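From: Washington Lins
To: Mamthorpe Reuse list
Subject: Re: drive caddies in the old Dell towers

On the Mamthorpe Reuse list, the Bittencourt office wrote:
> We have 18 towers coming from Flakia in October and would like the
> hard drives out before they go to Sekton. Are the drives screwed
> to the case, or do they lift out? Also, is there anything left in
> the CPU sockets?

I had a look at the one with asset number 1105. With the side panel off and the tower on its side, you can get at the drives from above. They sit in blue plastic carriers, in the bay to the right of the power supply. Squeeze the sides of the carrier and lift – don't pull on the cables. 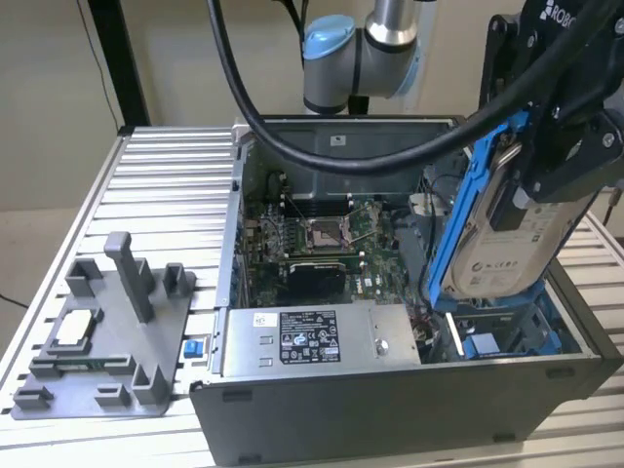
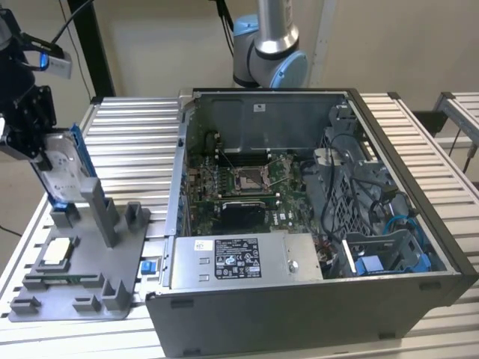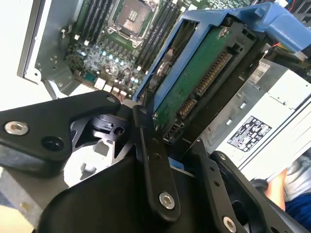 Do the power supplies have to come out first?

Leave them where they are. The drive bay is next to the power supply, so there is enough room to work. Unplug the mains lead before you open the case, then take the power and data plugs off each drive by hand.

The CPU socket on this one is empty, and I'd expect the same of the rest of the batch, but please check. Close the lever again on any empty socket. The graphics cards can stay in for now.

Please keep the carriers with the cases. Sekton pays 2 pounds less for a tower without them. Loose drives go in the grey crate with the asset number written on tape. The crate holds 100, so one will do.

Washington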